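The Letter I Kept Not Writing

My grandmother wrote letters the way other people make coffee, every single morning, before she would talk to anyone. She had a tin of stamps, a blue fountain pen with a chewed cap, and a list of names taped inside the kitchen cupboard with little pencil ticks beside them. When we cleared out her apartment I brought home a shoebox of the replies she'd gotten, and it has been sitting on my closet shelf ever since, making me feel guilty every time I reach for a sweater.

So back in January I finally took it down and read the whole thing. It took me two weekends! There were 162 letters in there, some of them only a line or two on the back of a church bulletin, and one that ran to eleven pages and was almost entirely about a dispute over a fence. I loved the fence letter. I still don't know who won.

What struck me was how little news there was in most of them. I'd been putting off writing to people for years on the grounds that I had nothing to report, and here were grown adults mailing each other the price of pears. One woman, who signed herself only as Nel, wrote every spring to say that her lilac was late, and my grandmother had kept all of those in their own rubber band (the rubber band fell apart when I touched it, poor thing).

I decided I'd try one letter a week and see how long I lasted. It's now March 2019 and I have missed exactly two, both when I had that awful cold, so I'm feeling pretty pleased with myself.

Starting small

The first one went to Định Lâm, my roommate from my first apartment, who moved across the country ages ago and whom I mostly know these days as a thumbs-up on other people's vacation pictures. I wrote four pages about nothing. The neighbor's new dog, the soup I ruined, whether she remembered the landlord who used to whistle on the stairs. I nearly didn't send it. Then nine days later there was a fat envelope in my mailbox with six pages in it, and she did remember the landlord, and she'd even remembered the tune.

After that I got braver. I wrote to my old choir director, Vusumuzi Moodley, to thank him for something he said to me when I was seventeen and ready to quit. I won't repeat it, it's a bit private, but I had been meaning to tell him for half my life. He sent a card with a heron on it and told me he'd propped my letter up on the piano. I cried a little in the driveway and then pretended to be checking the tires when the lady next door walked by.

Not everybody writes back, of course. My cousin texted me "got ur letter, so cute" and I've made my peace with that. My uncle called, which he hadn't done in years, and we talked for an hour and a half — most of it about his knee, but still.

Clearing a spot

I do my writing on Sunday mornings now, and the one thing I've learned is that I can't do it with the mail and the grocery lists piled up at my elbow. If there's a bill in sight I'll start thinking about the bill. A big plain white table with nothing to read on it suits me best, and I put the phone in another room. 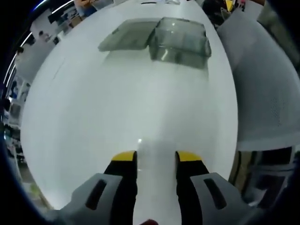
Paper, pens, and other excuses

I've had a few questions about supplies, and I should warn you that I am easily led. I started out on a yellow legal pad and that was fine, it was completely fine, and then I wandered into the stationery shop downtown and came home with cream paper and 33 envelopes lined in green. Thirty-three is what was left in the box, and the owner let me have them cheap. My pen is nothing special. It skips when I write the letter g, so my goodnights all look a little startled.

If you'd like to try it, pick somebody who won't be alarmed. Don't apologize for the long silence for more than a sentence, and tell them what you had for lunch. Two pages is plenty.

I'm hoping to track down Nel's family by May, in time for the lilacs. There's a return address on one of the older envelopes, and I've already written the first paragraph.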